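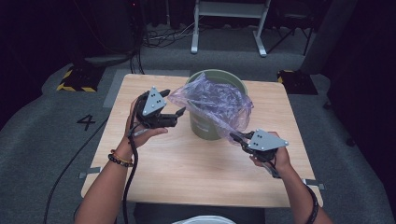
Plastic bags: how they are made and where they go

A plastic bag is a container made from a very thin sheet of plastic. The sheet is called film. Most bags are made from a plastic called polyethylene (say "polly-eth-i-leen"). In Britain it is often called polythene. It is the same material.

What is polyethylene?

Everything is made of tiny parts called atoms. Atoms join together to make molecules. Most molecules are small. A molecule of water has only three atoms in it.

A polyethylene molecule is very long. It is a chain made of the same small piece repeated thousands of times. The small piece is called ethylene. A long chain molecule of this kind is called a polymer. "Poly" comes from a Greek word meaning "many".

Ethylene is a gas. It is usually made from oil or natural gas. When ethylene is squeezed and heated in a factory, the pieces join up and the gas becomes a solid plastic. The plastic is cut into small beads called pellets. Pellets are easy to pour, weigh and move by lorry.

There are 2 main sorts of polyethylene used for bags:

Low-density polyethylene (LDPE). The chains have branches, so they do not pack closely together. The plastic is soft and stretchy.

High-density polyethylene (HDPE). The chains are mostly straight and lie close together. The plastic is stiffer. Bags made from it crackle when they are moved.

How film is blown

Film for bags is made by a method called blown film extrusion. To extrude something means to push it through a shaped hole. Toothpaste is extruded when you squeeze the tube.

First, the pellets go into a funnel called a hopper. Colour is added at this stage, in the form of coloured pellets. Next, a large screw turns inside a heated barrel. The screw pushes the pellets along, and they melt. The melted plastic is then forced through a gap in the shape of a ring, and comes out as a tube.

Air is blown into the tube, which swells into a tall bubble. The bubble is pulled upwards and cooled by more air from outside. At the top, rollers press it flat. The flat tube is wound on to a reel.

A bag machine unrolls the tube. It presses a hot bar across it to melt the two layers together. This is called a heat seal. The seal becomes the bottom of a bag. A blade cuts the bag off, or makes a row of small holes so that it can be torn from a roll later.

The Psarras works in the town of Irura makes liners in this way. Its oldest machine can make 600 bags in 15 minutes. The finished rolls are stored in a shed at Allia before they are sent to shops.

Why can you see through some bags?

A material that lets light straight through is transparent. A material that blocks light is opaque. A material that lets light through but scatters some of it is translucent.

Thin polyethylene without much colour in it is translucent. Where the film is folded, light has to pass through more layers. More of it is scattered or soaked up, and the colour looks deeper. Where there is a single layer, the colour looks paler.
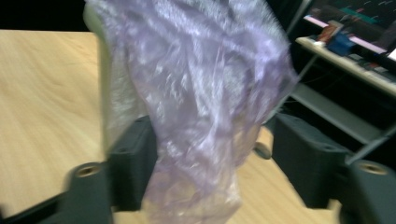 Translucent purple plastic. The tan tabletop shows through the thinner part.

Creases look bright for a different reason. The surface of the film is smooth, and each small crease is tilted at its own angle. Some creases are tilted so that they reflect light from a lamp or window towards your eye.

Test it yourself

You need a clean scrap of plastic bag, cut flat, and a printed page. Ask an adult to cut the scrap for you. Keep plastic bags away from your face, and away from babies and pets.

1. Lay one layer of film on the page. Try to read the words.
2. Fold the film in half and try again.
3. Keep folding until you cannot read the words.
4. Write down the number of layers.

Try the same test with film of another colour. Lift the film a little way above the page and see what changes.

What happens to used bags?

Some bags are used again. Others are thrown away with rubbish and taken to be burned or buried. Polyethylene breaks down very slowly because few living things can digest it. Sunlight makes it brittle, and it then splits into small pieces. Very small pieces are called microplastics.

Clean polyethylene can be recycled. It is sorted, shredded, washed, dried and melted into new pellets. Film is harder to recycle than bottles. It is light, it wraps around moving machine parts, and it often has food stuck to it. Many councils ask people to take film to a collection point at a shop.

Words to know

Film: a very thin sheet of plastic.
Hopper: a funnel that feeds a machine.
Pellet: a small bead of plastic.
Polymer: a long molecule made of repeated pieces.
Translucent: letting light through but scattering it.

Text by Magdalini Tzavaras. Last checked July 30, 2021.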